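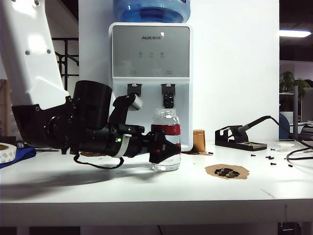 Fig. 2. Cell 5, arm at the dispenser, gripper closed on the glass bottle under the right tap.

Handout 5: Setting up the pouring cell
Course notes, D. Ersoy

5.1 Taps
The right tap is the working tap. The left one is not taught and has no entry in the position table. If the dispenser is moved, even slightly, the tap position must be taught again before any other work is done.

5.2 Gripper
Close on the lower part of the bottle, clear of the lid. Set the closing force at 2 on the pendant. A full bottle weighs more than the trial load, so repeat the slip check with water in it.

5.3 Cable
The cable under the forearm must hang free at every taught point. Step through the program at low speed and watch the loop at the lowest position. A loop that touches the table is re-clipped at the wrist end.

5.4 Routine care
Every 118 cycles: wipe the fingers, check the bracket screws.
Every 2,000 cycles: back up the position table, re-zero the wrist, log both under Kurnutik.
Soldering on connectors is done with the arm powered down. Let the iron cool in its stand before restarting.

Reading for next time: Güler, chapter 2, on joint offsets.

2 comments
5 shares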